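Glass gave ketchup its pour problem, and plastic only moved it. Tomato ketchup is a yield-stress fluid: below a certain load it behaves as a solid, and above it the sauce thins quickly. 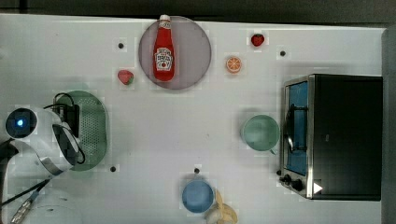 Shelf time matters as well. At Zanport, a packaging lab in Marín, Glória Brandão tested 584 squeeze bottles over 50 days. Serum, the thin liquid that separates from the pulp, collected under the cap in bottles stored neck down. Five seconds of shaking mixed it back in. Brandão's next series, due in September, will compare seven valve designs.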